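Plurano Household Repair Terms: data card

Version 4
Maintained by the Vultley Institute for Everyday Language

Summary

Plurano is a glossary of the words that people in Vultley and the surrounding parishes use when they talk about mending things at home. It holds 126 headwords, each with a plain definition, a part of speech and at least one sentence of use. The glossary was prepared for repair shops, libraries and adult education classes, and is supplied as a single text file with a short companion file of sources.

The work grew out of an earlier word list, Flaltano, which dealt only with clothing and shoes. Entries from Flaltano that also apply to household goods have been carried over and checked again. The remainder of that list is still available on request and is not maintained.

Contents of the release

terms.txt: the headwords, one to a line, with fields separated by tabs
sources.txt: the code for each source and its type (spoken, printed or written by hand)
changes.txt: alterations made between versions
licence.txt: the conditions of use

Fields in terms.txt

headword: the word in its usual spelling, in lower case unless it is a name
variants: other spellings found in the sources, separated by semicolons
part: noun, verb, adjective or phrase
sense: the definition, written in everyday words
use: a sentence in which the word occurs
source: a code that matches a line in sources.txt
standing: current, fading or out of use

The field "variants" may be empty. All other fields are required. Where a word has more than one sense, each sense has its own line and the headword is repeated.

How the words were gathered

Most entries come from talks with residents held at the Mekonnen Reading Room. Each talk lasted 60 minutes and was noted by hand. No sound recordings were kept. Printed sources include shop notices, parish newsletters and instruction leaflets, all of them consulted at the Reading Room.

A word was accepted when it appeared in two separate sources. Words found only once were placed on a waiting list, which is reviewed each February. Trade names were left out unless they are now used as ordinary nouns or verbs.

Definitions were drafted by one editor and read by a second. Where the two could not agree, both wordings were sent to the people who had supplied the term, and their preference was followed. The standing of a word reflects the view of its sources at the time of collection and should not be taken as a judgement on its correctness.

Subject areas

Entries are grouped under furniture, crockery and glass, kitchen goods, garden tools, and small electrical goods. The last group is the newest and the least even. It contains several words for switches, sliding controls and handles that differ from one village to the next, and some of the definitions are likely to be revised.
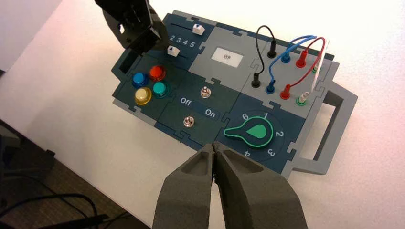 Figure 1. Electronics task board with carrying handle. Subject area: small electrical goods.

Known limits

Older speakers are better represented than younger ones. Terms used in the western parishes are fewer than they should be, and the next round of talks will begin there. Pronunciation is not given. Sentences of use have been lightly edited for spelling, and names of private persons have been removed.

The glossary is not a safety guide. A definition that mentions a method of repair does not recommend it.

Conditions of use

The files may be copied and adapted for teaching, research and private study, provided that the Institute is credited and any changes are stated. Up to 30 entries may be reprinted in a newsletter or leaflet without written permission. Longer extracts, and any use in goods offered for sale, require consent in advance.

Corrections

Corrections should be sent in writing to the Institute, quoting the headword and the version of the file. Proposals for new words should name the place where the word was heard or read. Accepted changes are listed in changes.txt and take effect with the next release.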